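Surface log for the long bench in the Eketside workroom. Entries run from stock selection through to the bare top. Dimensions are in millimetres unless noted. The bench replaced a steel-framed unit with a melamine top, which had swollen along the front edge and could no longer be clamped to reliably.

## Scope

The Otinell bench is a plain softwood worktop on a bolted base. It is used for paper cutting, frame assembly, parcel packing and light glue-up. It is not used for metalwork or for anything involving solvent. Finished height is 800 from the floor, set for standing work by users of average height. The base has levelling feet at each corner with 21 of travel.

Power is supplied from the wall behind. No sockets are let into the top, and no holes have been bored for dogs or holdfasts. Clamping is from the edges only.

## Material

Edge-glued softwood panel was chosen over sheet goods for three reasons: it can be planed or sanded back more than once, it holds a screw along the edge, and local damage can be patched with the same stock. The trade-off is movement across the width. The panel was left in the workroom, stickered and off the concrete, until moisture readings settled at 9 per cent on a pin meter. Readings were taken at both ends and at mid-length, on both faces.

Pale softwood darkens under daylight. The window end of the bench will colour sooner than the wall end, and anything left in one position through summer will leave a lighter patch. The cutting mat is moved along the bench at the start of each month for that reason.

## Joint layout

Panels of this type are built up from strips of differing length. Where a strip is made up from shorter pieces, the ends meet square. A butt joint between end-grain faces has little strength of its own and relies on the continuous strips to either side. On selection, the following were checked:

- end joints in neighbouring strips staggered, with no two in line
- joints closed, with no gap that would take a 0.1 feeler
- no glue squeeze-out standing above the face
- knots sound and tight, none loose in the hand

Colour matching was not a selection criterion. Strips in one panel come from different boards, and sometimes from different logs, so a change in tone at a joint is normal and has no bearing on strength. Customers of the Pitora framing counter have asked whether the top has been patched. It has not.

## Base and fixing

The base is bolted, not glued, so it can be taken down and moved through a standard door. Rails are fixed first, then legs, then feet. The top sits on the rails and is held with slotted steel brackets. Slots run across the grain, with the screw centred at the time of fitting. Screws are pan head with a washer, driven firm and then backed off a quarter turn.

Fixed brackets are used along the back rail only. All movement is therefore taken towards the front, where there is clearance. The gap between the back edge and the wall is covered by a loose fillet that lifts out for cleaning.

Bracket screws are checked in January and again in July. In the first year two were found tight against the end of the slot and were re-centred.

## Preparation

Both faces were sanded in the same session to keep the panel balanced. Grit sequence was 80, 120, 180, with vacuum extraction throughout and a tack cloth between grits. No filler was used. Knots were sealed by hand with two thin coats of shellac, and the shellac was cut back before the main finish.

Softwood has a marked difference in hardness between the early and late growth. Prolonged machine sanding with a soft pad removes the softer bands first and leaves a ribbed surface that shows under a straightedge and telegraphs through thin paper during cutting. A hard pad was used, and the last pass was made by hand with a cork block, along the grain.

## Finish

Finish is Oprea hardwax oil, clear matte, applied with a white pad and wiped back after ten minutes. Two coats to the top face, two to the underside, three to the end grain. Overnight between coats at room temperature with the window open.

Lacquer was considered and rejected. It resists glue better, but local repair is difficult and a scratched film on softwood cannot be blended. With the oil, a worn area can be cleaned, sanded lightly and recoated without stripping the remainder.

Nominal spread is given on the tin. Actual use on this bench was higher on the first coat, as expected on softwood, and lower on the second. Remaining oil was decanted into a smaller jar to limit the air space.

## Gallery

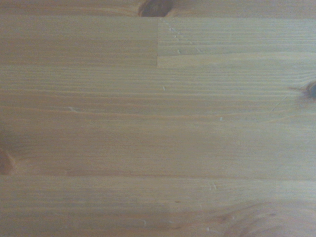 *Worktop face, strip construction. Butt joint between two shorter lengths, with tight growth rings to the right of it and a dark knot on the seam.*

## Care in use

Water is wiped up at once. PVA is lifted with a damp cloth while wet, or left to cure fully and taken off with a plastic scraper held flat. A steel scraper will dig into the softer bands. Packing tape is not stuck to the surface; the adhesive pulls fibres when removed.

Knives are used on the mat only. Hot glue guns stand on the ceramic tile. Parcels with staples or metal strapping are opened on the floor or on cardboard.

Small raised fibres are dealt with as they are noticed:

1. Wipe the area with a barely damp cloth and allow to dry.
2. Rub with 240 grit folded over a block, with the grain.
3. Clear the dust and apply a trace of oil on a lint-free cloth.
4. Wipe off all surplus. Lay the cloth out flat outdoors to dry before disposal, as oil-soaked rags can self-heat.

Dents that have not cut the fibres can be raised with a damp cotton cloth and the tip of an iron. The spot is left to dry overnight, then sanded and oiled as for raised grain. Cuts are left alone unless they catch on paper.

## Loading

Working load is kept to an even spread along the top. The guillotine stands over a leg, never at mid-span. Deflection was measured at mid-span with a dial gauge before the bench was put into service and is written in pencil on the inside of the back rail, together with the moisture readings, the finish batch number and the size of spanner needed for the base bolts.

Full recoat is due when water no longer beads at the front edge. Spare strips offcut from the same panel are stored under the bench in lengths up to 1000, end-sealed and marked on the back face.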